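Workshop notebook – packing and boxes
Last updated: 16 January 2024
Print this page | E-mail this page

Entry: the big sort-out, first day
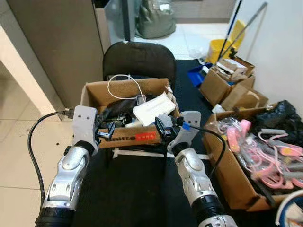 I have been wanting to get at the packaging pile since before the holidays and today we finally did it, and what a good day it was! The plan (Nerea's plan, to be fair) is to go box by box: everything comes out, gets looked at, and goes into one of the piles. Cables with cables, foam with foam, and anything electronic straight to the bench for a label before it can wander off again.

Working with a box up on an office chair is a lovely trick. It saves the back, you can look right down into it, and when it's done you wheel the whole thing over to the shelves. Hold the chair still when you pull at something near the bottom, though. The castors are very willing.

White foam blocks: keep them all for now. I had been throwing these out for years and then paying Skonitano for new ones, which is silly. A block from one box very often fits another if you turn it on its side. Crumpled paper we keep if it's clean, flattened and stacked, and the torn stuff goes to recycling.

Cables are the slow part. Nerea Villalobos showed me her way of coiling, over then under, with a twist of the wrist on every second loop, and I am a convert. They lie flat and they don't spring open when you look at them. Short ones in the Drikance tubs, long ones on the hooks. Anything with an unknown connector goes in a bag marked "ask Mao" (the Mao supply people are very patient on the phone).

Stock numbers, before I lose the scrap of paper: the parts list stands at 1,677 lines, and 243 of those have no shelf against them. Each session we try to place 30. We managed that by half past three today and had time for tea.

Labels – the Tunov printer is happy again with the wider tape. Leave it on the wide setting please, the narrow one curls off cardboard within the week.

Still to do:
Break down the empties, but save the ones with good corners
More hooks for the long cables
Straps: roll them and put a rubber band on, no knots
Find a proper home for small black plastic bits that belong to something

If we keep this up we could have every shelf done by April, which would be marvellous. Nerea thinks sooner. Next time I'm starting on the bottom shelf, where the old mains leads are.

Contact the workshop | © 2024 Workshop notebook | Back to top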